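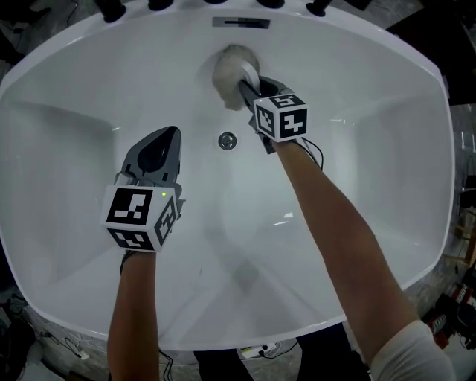 How much does the Tultevel kit cost to rent, and is training included?

The rent is $1,570 a month per pair of grippers. The setup visit and the first training session are included in that, extra sessions are billed separately.

Filed under: Meetings & Minutes > Equipment Reviews

Print this page | E-mail this page

OSTSTEAD CLEANING ROBOTICS
Kit review meeting, minutes
Jan 10, 2020, upstairs room, Skondthorpe

Present: Sushil Negi (chair), Kinga Kelemen, Fadime Aydoğan, Sibel Tekin (minutes)
By phone: Defne Gündoğdu, from Rees, joined at item 3 and dropped off before item 8
Regrets: none received

1. Agenda and last minutes

Agenda ok. Fadime asked for sponge supply to be added, put in as 6(b). Last minutes accepted with one fix: the mount quote was for the long bracket, not the short one. Sibel to correct the posted copy.

2. Where we are with the trial

Trial kit on loan from Tultevel, runs to end of February. Must tell them before then if we are renting, buying or sending back. Sushil reminded everyone the loan agreement rolls over into a rental by itself if we say nothing. Does not want that to be how we decide.

Kinga summarized. Tub work is furthest along. Sinks started, not much yet. Shower walls not started, wants the head camera strap sorted first (item 4). Target for the trial was some 1,000 usable tub recordings. Not there. Didn't want to give a figure until the sorting is finished — last time she gave one it had to be walked back.

Sushil asked what is slowing it down. Kinga: setup between takes mostly, not the scrubbing. Pad comes loose, pad goes back on, check both cubes are showing, start again. Fadime added that cable handling is a bigger share than people think. You have to get into the tub and out again without pulling anything.

Discussion about whether we should be counting minutes of recording instead of number of recordings. Left for now. The model people at Rees want them counted per recording, so we carry on with that.

3. Tracking quality (Defne, phone)

Defne has been through the first batches. Generally happy. Marker cubes on the grippers are picked up well when the operator works in the open part of the basin. Worse close in to the wall and when the wrist rolls over, as the forearm gets between cube and camera.

Glare. White glossy tubs throw light back at the camera, rims especially. Defne says the tracking copes better than expected but the exposure jumps and the pad washes out, white on white. Suggested a coloured pad. Fadime not keen, coloured ones we have are a different stiffness and the crew don't scrub the same way with them. Kinga suggested dimming the overhead light and putting a lamp to the side. To be tried before anyone buys pads.

Defne asked that both grippers stay in view even if only one is working. Some operators drop the idle hand to their side and that arm is lost for the rest of the take. Sushil asked if the idle hand matters at all. Defne: yes for them, the two-arm machine has to put its other arm somewhere and they would like that to come from a person. Agreed: idle hand stays up, over or inside the tub, jaws closed.

Question from Fadime whether to scrub the overflow and drain as separate takes. Defne would prefer one continuous take per tub, with the order left up to the operator. She does not want everyone doing the same route. Noted that our written instruction sheet currently says the opposite. Kinga to rewrite it.

Line went bad here, some of this is from Kinga's notes.

4. Kit condition and comfort

Gripper weight is ok for a short session. Wrists sore after a long one, more so when leaning over a deep tub. Fadime says the lean is worse than the grip. Tried a kneeling pad, good for the knees, puts the camera too low though, you mostly get rim.

Head camera strap slides foward on longer sessions. Tultevel have a different strap, no charge, have not sent it. Sibel to chase.

Trigger on the right gripper sticky, once or twice had to be worked open by hand. Kinga cleaned it, has been fine since. She thinks soap residue. Manual says splash resistant but does not say what against. Sushil wants that in writing from them, what it covers and what it does not, before we sign anything. Cleaning product gets everywhere in this job and he doesn't want to argue about it afterward.

Cables. Long discussion. The kit is wired, runs to the box on the floor, and the box sits too near the tub for Sushil's liking. Resolved:
— box goes up on a shelf or stand before any take that uses water
— dry takes can carry on as they are for now
— cables clipped along the wall side where there is one
— no one steps over the cables with the grippers on
Fadime wants the cordless version looked at. Tultevel list one, but Kinga has read the sheet and battery life looks short for a full session. Ask for a loaner anyway.

5. Rent or buy

Sushil went through the quote. Rental as per the rate at the top of the page, minimum term applies. Purchase price is higher than he had been led to expect on the phone, spare jaws not included. Support on a purchased kit is a separate contract again.

How many. Kinga would like 4 pairs, so that Skondthorpe can run with spares and one set can travel. Sushil thinks 2 is what we can staff. Fadime agrees with Sushil, there is no point having grippers in a case with nobody trained to wear them. Kinga still of the view that we lose days whenever one set goes down, asked for that to be minuted.

Landed on: rent 2 pairs after the trial, short term, with an option at the same rate on more. Subject to the written answer on soap and water (item 4) and to the data terms (item 7). Not a final decision. Sushil to take it to Oststead accounts.

Sibel asked if anyone had priced a competing kit. Not properly. Sushil had one brochure, different style, glove instead of a gripper. Defne said glove recordings would mean redoing a fair bit of work at the Rees end as their machine has a two-finger jaw. Left there.

6. Practical matters

(a) Tub. The present one is freestanding, good for getting at from all sides, but most of our customers' tubs are built in against a wall. Agreed we need an alcove type as well or the recordings will be lopsided. Fadime knows of a plumbing wholesaler that sells scratched returns. Steel or acrylic, whichever comes first, Defne has no preference. Ask about the floor loading before a steel one goes in upstairs.

(b) Pads. The fluffy ones hold best in the jaws as long as there is a band round them. Without it they twist and then slip out. Fadime to order more, same type. Bands too. Do not substitute without asking, last order came with a thinner pad and half of them went to the kitchen.

(c) Floor space. Too much stored in the tub area. Gear to go back on the shelving at the end of each session, cords coiled. Sushil said this at the last meeting also.

(d) Sleeves. Push them up out of the way of the gripper wrist. Loose cuffs catch the cable.

(e) Heat. Room is cold first thing in the morning. Sushil to ask the landlord about the thermostat, failing that a space heater, well away from water.

7. Data terms

Sibel has read the Tultevel service agreement. Main points:
— uploads go through their server by default, can be turned off
— they keep a right to use recordings to "improve the service", wording is vague
— nothing about faces or voices. Head camera picks up other people in the room, and sound if the mic is on

Agreed mic stays off. Agreed local storage only till this is sorted, Kinga to check the setting is really off and not just greyed out. Sushil wants the improve the service line struck or narrowed. Defne said Rees struck it in theirs and there was no fuss, will send the wording.

Operators' consent form: Fadime says two of the newer crew have not signed. They do not record until they have. Form also needs a line about what happens to recordings after someone leaves. Sibel to draft.

8. Training

Setup visit was good, trainer knew the job. Handout less so, half of it is about stacking cups and picking fruit, not much use over a tub. Kinga's own sheet is better and will be the one we use once rewritten per item 3.

Fadime has been pairing new operators with someone experienced for their first few takes. Working well. Main bad habit is scrubbing too fast for the camera. Second is squeezing the jaws so hard the pad folds over. She would like a short video of a good take and a bad take side by side, Kinga can pull these from the January batch.

Asked if the crew get paid training rate or regular rate while wearing the kit. Regular rate. Sushil confirmed, wants it written in the schedule so it doesn't come up a third time.

9. Other

Parking at the back is being resurfaced, use the side door for deliveries. Kinga has the key to the equipment cupboard, spare is with Fadime.

Actions

Sushil — written answer from Tultevel on water and soap; costs to accounts; thermostat; pay rate line in schedule
Kinga — rewrite instruction sheet (free order, idle hand up); side lamp test; upload setting; good and bad takes for video; finish sorting the tub recordings and give a number
Fadime — pads and bands; alcove tub, floor loading; unsigned forms; stand for the box
Sibel — chase strap; cordless loaner; consent form draft; correct last minutes; send these round
Defne — contract wording from Rees; notes on glare, with a few marked up stills so we can see what she means

Next meeting in February, before the loan runs out. Date to be circulated once Defne's travel is known.

Corrections to Sibel please

Print this page | E-mail this page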